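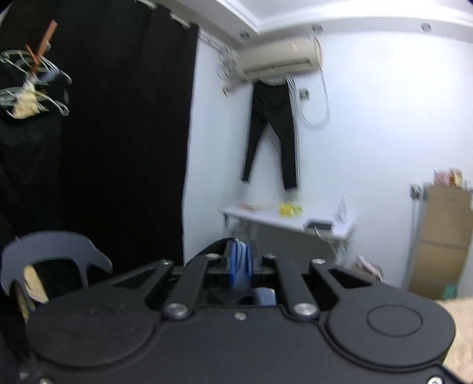 Gripper stops closing mid-cycle, no fault raised
Hand tools > Faults

lperron
Parallel linkage gripper, Zostden controller, firmware unchanged since November. After 15 minutes of work the fingers stop short of closed. Controller reports target reached. Power cycle clears it. A garment got dropped twice this way.

kisik_bench
Check the pivot screws first. If one backs out, the link binds and the motor stalls early.

lperron
All retorqued. Same result at 15 minutes.

Remzi Aydoğan
Repeatable timing points to heat. Log housing temperature and motor current on the same clock. Is this on the 24 V supply?

lperron
24 V, yes. Current climbs slowly, then drops to zero at the stop. Housing reads 60 C.

kisik_bench
60 is within limits. I still say mechanical. Rising current is friction.

Remzi Aydoğan
Friction explains the rise. It does not explain a drop to zero with a "reached" flag. The driver is cutting out and the controller reads no motion as arrival. That is a safety problem whatever the root cause. Do not run it near hands until the flag is fixed.

barbieri9
Saw the same on two units at Padcombe. Position tolerance was set to 9 mm. Anything stopped inside that counted as closed.

lperron
Mine is also 9. Dropped it to 1 and now get a proper stall fault. Cutout still happens. Pulling the gear tonight.

kisik_bench
Post the wear pattern.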